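Shelf restocking service, review of Tever offer. Minutes, January, start 2.15 pm

Present: Ott Jõgi (chair), Wenceslao Tlapale (minutes), two from Flelteck by phone
Apologies: Rozīte

**1. Last minutes**
Taken as read. Fridge layout drawing still outstanding.

**2. Trial so far**
Ott ran thru the log. 141 picks asked for, 34 needed someone to step in. Mostly bottles, cans not bad. Clear shelf strip is the sore point, fingertips have to get in over the lip without knocking it. 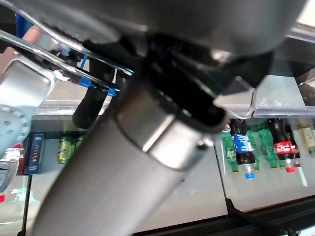 Flelteck asked if the strip could come off. Ott: no, every store has them, price labels go there. Kendik to quote softer pads anyway. Wenceslao wants lying-down bottles logged seperately from standing ones. Agreed.

**3. Basket work**
Both hands in use now. Floor cable needs tidying before any customer visit.

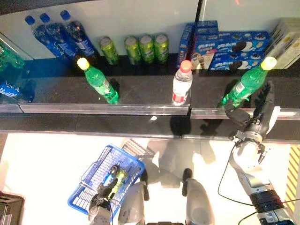
*Right hand on a green soda bottle, left hand at the blue basket.*

**4. Cost**
Tever want $818 a month per unit, 30 days notice either side. Includes call-outs, roughly. Spare fingers extra?? Ott to get it in writing.

**5. Actions**
- Ott: written terms from Tever
- Wenceslao: split the log, send to Flelteck
- Kendik: pad quote

Closed 3.05. Next one when quote is in.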